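两张板拼的浅色长桌,中间那道缝要不要处理?顺便问托盘和金属杯

板块:家居与收纳 > 桌面
共 11 条回复

楼主 拼板老王
发表于 上午9:14

用了大半年的拼板桌,两块长方形的板子拼在一起,浅米色,中间一道缝,远看不明显,近看能看出来。桌子是从 Jurcombe 买的,当时图便宜,又想要大一点的桌面,单块的大板送不上楼,就选了拼的。

现在的问题有三个。

第一,那道缝。两块板高度基本一致,手摸过去有一点点感觉。我担心的是水和碎屑进去。平时在上面喝水、分小零件、偶尔吃饭,都在这一张桌子上。

第二,杯子。我习惯用金属杯,直筒的,口沿比较厚,放在桌上总有一圈印子,擦得掉,但是每天擦很烦。最近弄了个透明的小塑料托盘垫在下面,不知道有没有更合适的做法。

第三,地上铺的是拼接泡沫垫,灰色的,桌腿旁边那一块老是往外跑。

桌面大概是这个样子,杯子和托盘也在。

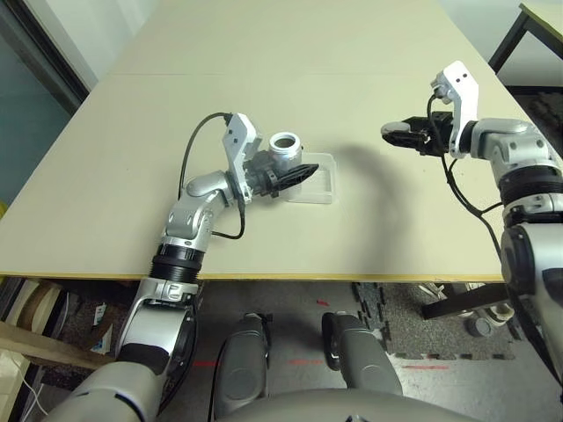
图:金属杯和透明小托盘,桌面上那条淡淡的横向拼缝看不清的话就点开大图看

桌子前沿有一条细细的黄边,如果有人知道这种边磕坏了怎么补,也请说一下。

目前的想法是用透明的美纹胶或者填缝膏把缝封上,预算 100 块以内,不想请人。

2楼 Tiago Barros
发表于 上午9:31

缝别用胶带。我以前贴过,三个月以后边上全是灰,撕下来还带一层胶,用酒精擦了很久。

要封就用中性的透明填缝膏,打一条细的,用手指蘸肥皂水抹平,放一夜。打之前把两块板下面的连接件拧紧,不然板子一动,膏就裂。

3楼 青团不加糖
发表于 上午9:40

我反对封。

拼板桌留缝是有道理的,冬天开暖气和夏天潮湿的时候板子会有变化,你封死了,以后搬家拆桌子也麻烦。我那张跟你的差不多,用了四年,缝里的碎屑拿软毛刷扫一下就好,每周一次,一分钟的事。

水洒了马上擦,不会有什么问题。

4楼 Tiago Barros
回复 3楼

变化是有,但是填缝膏本身是软的,能跟着走。搬家的时候用刀片划开就行,不算麻烦。

他说在桌上吃饭,吃饭的桌子我不建议留缝。汤进去了刷子扫不出来。

5楼 Seija Miettinen
发表于 上午10:05

先看板子是什么芯。如果是实木,我同意 3 楼。如果是颗粒板或者密度板,切面封边没做好的话,进水会鼓,那就得封。照片上看不出来芯材,楼主钻到桌子下面看一眼螺丝孔,里面的碎末能看出来。

关于杯子印:你的托盘可以用,但塑料托盘底下也会积水,尤其是底面很平的那种,水吸在下面半天不干,桌上一样有印。我的做法是在托盘四个角各贴一个透明的小胶粒,抽屉防撞用的那种,垫高一点点就通风了。

6楼 楼主 拼板老王
发表于 上午10:22

看了,螺丝孔里面是黄褐色的碎粒,应该是颗粒板。那就是要封?

连接件拧了一遍,有两个确实松了。拧紧以后缝比原来细了一点,手摸也平了一些。

胶粒家里有,晚上贴上试试。

7楼 Jouko Nurmi
发表于 上午11:48

颗粒板就封,没什么好争的。

补充几点操作上的事:

缝先用吸尘器扁嘴吸一遍,再用干布包着塑料卡片走一遍。
两边各贴一条美纹纸,中间只留缝的宽度。
膏打完趁没干就撕纸,干了再撕会带起来。
24 小时内不要放重东西,也不要靠在桌上写字。

膏的牌子不用太讲究。我用的是 Ekard 的小支装,38 块,封一张桌子剩一大半。剩下的拧紧盖子能放几个月,再久就从嘴那里开始硬了。

8楼 Yara Rizk
发表于 下午1:10

我来说黄边。

这种细边如果只是磕出小口,用同色的家具蜡笔补,补完用硬卡片刮平。如果是整段翘起来,用熨斗隔布低温压一下,有些背面带热熔胶,能重新粘回去。压之前先在看不见的地方试,有的边是塑料的,温度高了会缩。

如果掉了一长段,就整条换,别一截一截接,接头永远看得见。

杯子方面我跟楼上几位意见不太一样,我觉得托盘多余。金属杯本身重,杯底包一圈硅胶杯套就行了,放哪里都没声音,也没有印子。托盘放在桌上占地方,擦桌子还要拿起来。

9楼 Seija Miettinen
回复 8楼

杯套里面也积水,时间长了有味道,要经常摘下来洗。我试过 El Fassi 的杯套,洗了几次以后就松了,杯子拿起来,套子留在桌上。

托盘还有个用处,可以顺便放钥匙、螺丝这类小东西。大小够放一只杯子就行,不占多少地方。

这个看个人习惯,不用统一。

10楼 青团不加糖
发表于 下午2:36

颗粒板的话我收回 3 楼的一半。封可以,但我还是觉得每周扫一次比什么都管用,封完了缝的位置也会有一条浅槽,照样积灰。

泡沫垫没人回,我说一下。桌腿旁边那块往外跑,一般是因为桌腿只压到了一个角,坐下起来的时候脚一蹬,垫子就慢慢挪。两个办法:

一,把垫子整体挪一下,让桌腿压在一块垫子的中间。
二,在垫子背面贴防滑网格布,裁成比垫子小一圈。

我用的第二个。Uler 的网格布一卷够贴 8 块,剪刀就能裁。不要用双面胶,夏天会化在地板上。

另外拼接齿那一圈最容易藏头发,隔段时间拆开洗一次,晾干再拼回去。不要在太阳下面晒,我有一块晒完以后缩了,齿对不上。

11楼 Jouko Nurmi
发表于 下午3:02

垫子我建议把桌腿下面那块直接撤掉。泡沫长期被桌腿压着会塌,塌了以后桌子不平,你拼缝那里就会一高一低,前面的膏等于白打。桌腿落在硬地上,垫子只铺坐的地方和走的地方。

12楼 楼主 拼板老王
发表于 晚上9:20

更新一下。

膏买了,加上蜡笔和网格布一共 92 块,没有超预算。

托盘的四个角贴了胶粒,放了一下午,杯子拿起来,托盘下面是干的。杯套先不买。

垫子按 11 楼说的量了一下,打算把靠桌腿的那一排往后退,退完还差一条,准备从旧垫子上裁。

缝明天早上打,打完桌子空一天,吃饭去厨房吃。黄边只有一个小口,用蜡笔补,颜色比原来的深一点,还在调。

还有一个问题:拧紧连接件以后,桌子右后角有一点点晃,之前没有。是拧过头了,还是腿的问题?

(本帖未结,版主已移至"桌面"子版)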